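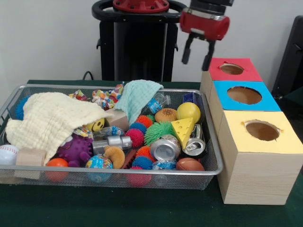 Pevard members' day: what we learned from a very full house

8 November 2018
By Rehema Mfaume

What a day! If you were one of the 516 people who came through the doors for the Pevard members' day, thank you, and I hope your feet have recovered. Mine are getting there. This was the second time Gresta has run the event for Pevard, and the brief had grown quite a bit since we first talked it over in June: a morning of talks, a long lunch with time to wander, an afternoon of workshops and then the awards dinner, all under one roof.

The venue search took up most of the summer. Pevard wanted everyone in one room for the opening and then in small groups an hour later, which rules out a lot of lovely old buildings. We settled on the Bakilana conference center because its main hall divides with sliding walls and the crew there can turn the room over during a coffee break. I had my doubts about that. They did it with four minutes to spare, and the people coming back with their cups walked straight into a completely different layout.
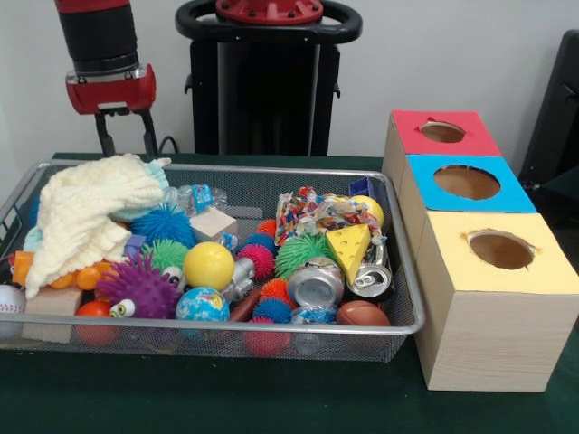 Registration was the part I was most nervous about. Last time the line went out past the coat check and the first speaker had to wait. So we mailed badges ahead to anyone who signed up early and kept the front desk for everyone else - new members, late sign-ups, people whose badge was sitting on the kitchen counter at home. Lilian Mbwambo ran the desk and had the lobby clear before the opening remarks. She also talked us into printing the day's schedule on the back of the badge, and I saw people flipping theirs over all day long.

Emmanuel Mutiso opened the morning with a talk on keeping small customers happy when you're growing fast, and the questions ran so long that we moved them out to the hallway. Three of the workshops were full by mid-morning. The one on running better phone meetings could have filled its room twice, so next time it gets two slots.

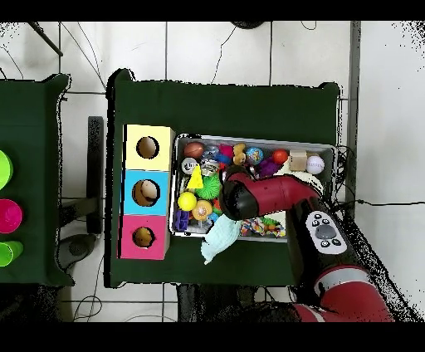

Stacked boxes and a tray of small toys on the green table.

Lunch was served from stations spread along both sides of the hall in place of one long buffet. It costs a little more in staff, but the waits were short and people ended up eating with folks they'd never met. The soup went first. More soup next time!

For the afternoon we used the Odemix app for session sign-ups and for questions to the panel. Members sent in 1,586 messages over the day, and the moderators did a great job of picking through them. The Wi-Fi dropped out in the back rooms for a while after lunch, and we're sorry about that. We had paper sign-up sheets at the doors as a backup, so the workshops still started on time, but we should have tested those rooms with a crowd in them.
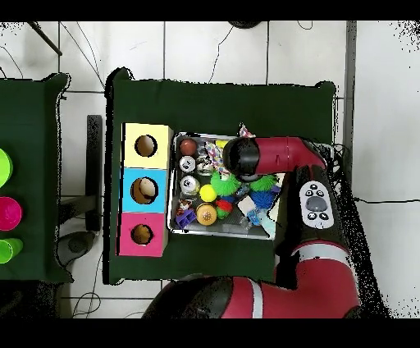 Then came dinner and the awards, which is my favorite bit of any event like this. We kept speeches to 2 minutes each (most people managed it, and you know who you are) and handed out 20 awards between the main course and dessert. Upendo Mushi won New Member of the Year and got the biggest cheer of the night from the table at the back.

The feedback form is open until the end of the month. Please fill it in, even if it's only to tell us the chairs were too hard. Slides from the morning talks will go out with the next issue.

You are receiving this newsletter because you signed up for event updates. Unsubscribe or change your preferences at any time.

Comments (3)

Pendo Minja
Loved the hallway chat after the first talk, I got more out of that than a whole day at some other conferences. Yes to two slots for the phone meetings workshop, I was stuck outside.

T. in Accounts
The chairs were too hard. Great dinner though!

Lilian Mbwambo
We still have a gray scarf and one left glove at the office if anyone's missing them. Drop me a line and I'll mail them back.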